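Ticket: Wrist camera pose lags arm state, place step offset at drive fixture
Component: flimirgate-perception, flimirgate-planner
Reported by: Nivari cell integration
Severity: Major
Status: Resolved, one follow-up open

Summary

Target poses computed from the wrist camera are wrong whenever the arm has moved shortly before the image was captured. Poses from the fixed camera are correct. The error is largest after long reorienting moves and disappears if the arm is left at rest before the detector is called. The planner accepts the bad pose without a warning and produces a valid path to the wrong place.

Environment

Flimirgate master branch as of the June merge, Rundum motion server, Beyene calibration package. 2 cameras publish to the same transform tree, one fixed and one at the wrist. The task graph is the standard desktop teardown and rebuild graph with no local changes except the fixture model.

Steps to reproduce

Start the cell with the saved calibration. Load the desktop task graph. Run the drive node from the home pose and log the detector output, the transform lookup time and the image header time. Repeat with a rest period inserted before the detector call and compare the two target poses.

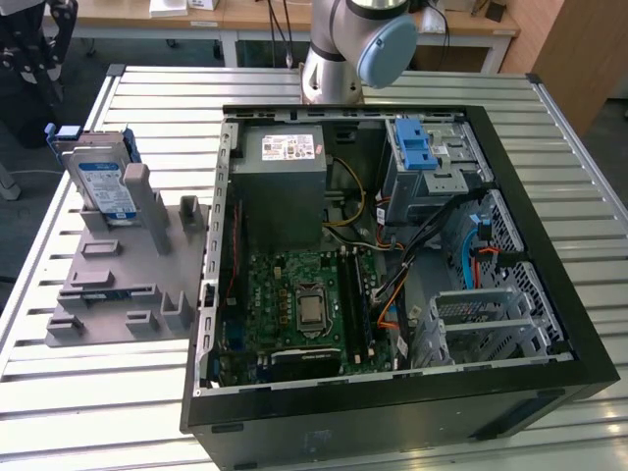

The first suspect was the fixed camera extrinsics, and these are ruled out. Calibration was rerun with the Beyene tool and the new transform matched the stored one within tolerance. The collision scene was then checked against the fixed view. The chassis model, the worktable and the drive fixture line up with the image, including the drive standing upright in the slot at the back of the gray tray and the taller gray post in front of it. The posts matter to the planner. The approach corridor to the slot is defined relative to them, and a shifted fixture model would have given symptoms close to the ones reported. The model was not shifted.

Second suspect: hand-eye calibration of the wrist camera. Static test only. The arm was moved to a set of viewpoints over the chassis, held at each one until the joint velocities reported zero, and the power supply label was localized from each. All estimates agreed in the base frame. A hand-eye error would have spread them, so the hand-eye transform is good.

The same test was then repeated without the hold, triggering the detector on the motion server's "goal reached" event. The estimates no longer agreed. The direction of the spread followed the direction of the last move at every viewpoint, which points to time and not geometry.
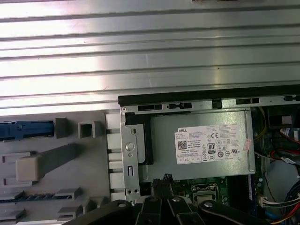

The label is a convenient target for this kind of check. It is flat, it has high contrast, and it doesn't move between viewpoints, so any change in its base frame position comes from the transform chain. The results should not be used to judge detector accuracy on cables or latches, where the estimate is noisier to begin with.

Log extract, wrist detector node, first failing run:

INFO detector: request received, source=wrist
INFO detector: image accepted
WARN tf_lookup: exact time unavailable, using latest
INFO detector: pose published, frame=base
INFO planner: target accepted
INFO planner: path found

The WARN line is the relevant one. When no transform is found for the image time, the lookup helper falls back to the latest available transform and continues. The fallback was added for the fixed camera, where it does no harm. The wrist camera inherits it through the shared base class.

Measured offset between image header time and the transform used was 440 ms in the worst case. The planner's staleness check should have rejected this, as its limit is 100 ms. It didn't, for the reason given under Cause. 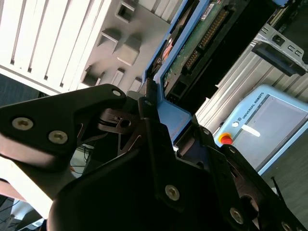 Cause

Two faults, both needed to produce the symptom.

1. The wrist camera driver stamps images on arrival at the host and not at exposure. Under load, the image queue adds delay before the stamp is applied. The lookup then asks for a time later than the transform buffer holds and drops to the fallback.

2. The staleness check in the planner compares the pose message time with the current time. The detector writes the pose message time at publication. The check therefore measures only the transport delay between the two nodes and passes every time.

Fix

Driver: use the exposure time supplied by the camera, converted to host time. If conversion fails, drop the image and log an error.

Detector: copy the image header time into the pose message. Disable the latest-transform fallback for any camera whose parent frame is not static. The flag is allow_latest_tf and it now defaults to false.

Planner: no change to the limit. With the header time copied through, the existing check works as intended. On rejection the planner requests a new image, up to 2 retries, then fails the node and holds position.

Verification

The moving viewpoint test was rerun with the patch applied and the estimates agreed with the static set. The drive node was run from the home pose and from a pose that forces a long wrist rotation. No fallback warnings appeared in either log. A deliberate delay injected into the image queue caused the planner to reject the pose and retry, then fail cleanly.

The cable node uses the same detector class and was checked separately. Viewpoints are closer here, and the fingers cover part of the board in most of them, so the mask for the gripper was left on for all runs.

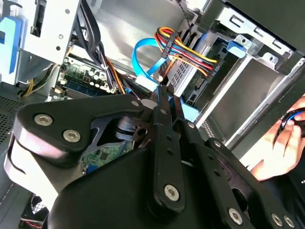
Wrist view, cable node. Fingertips just below the white SATA connector on the blue cable.

The gripper mask is generated from joint state, and it had the same timing fault. Before the patch the mask trailed the fingers during closing and let finger pixels into the cable segmentation. It now uses the image header time as well.

Notes for other sites

Sites that set allow_latest_tf by hand in a launch file will keep the old behavior after the update. Remove the line for wrist cameras. Stored calibrations remain valid and don't need to be redone. Old recordings carry arrival stamps in the image headers and will be rejected on replay unless the check is disabled with the replay flag.

Follow-up

Open: the motion server publishes "goal reached" before the joint velocities settle. With correct stamps this no longer affects the pose, but images taken in that window show some blur. Filed separately against Rundum.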